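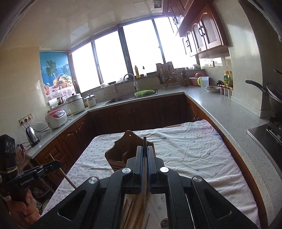 Comparing finger pads on a hand-held gripper – quick version

Do this before you log anything. Thin flat stuff is where pads differ most.

1. Wipe the pads. Dry cloth, no cleaner.
2. Close the fingers empty. Ridges should meet evenly top to bottom. If not, loosen the pad, reseat, try agian.
3. Pick up one thin wooden piece, hold it upright, count to 4. Note any tilt.
4. Same piece, other gripper. Same person holding if you can.
5. Now single sticks out of a bundle. Much harder. Go slow on the close.
6. Drop it into a pocket or holder. Misses count as fails, even near ones.

13 tries per pad, minimum. I did 143 in January with the Plenska set and the ridged ones won on flats – sticks were closer then I expected.

Smooth pads next, once the Calutier order shows up. Log sheet questions to Oksana Kravets.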